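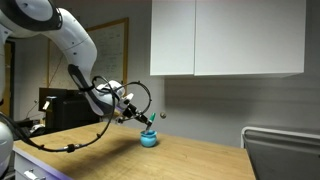 I used to keep a list of every book I finished. It lived in a 2-column notebook, title on the left and one line of opinion on the right. I gave it up in January, after 10 years.

The lines had gone stale. Half of them said "good" or "slow start," and I couldn't remember writing any of them. 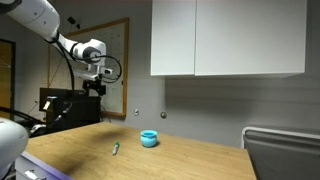
T. Odukoya

Now I copy out a sentence I liked and leave it at that. Some books don't get one. A history of canals gave me four, and I still haven't finished it -- the middle chapters are all about locks and tolls.

The old notebook is on the shelf next to the dictionary. I looked up a novel in it last week and my whole opinion was "long, rain." I have started reading it again and so far it is sunny. I'm on chapter three.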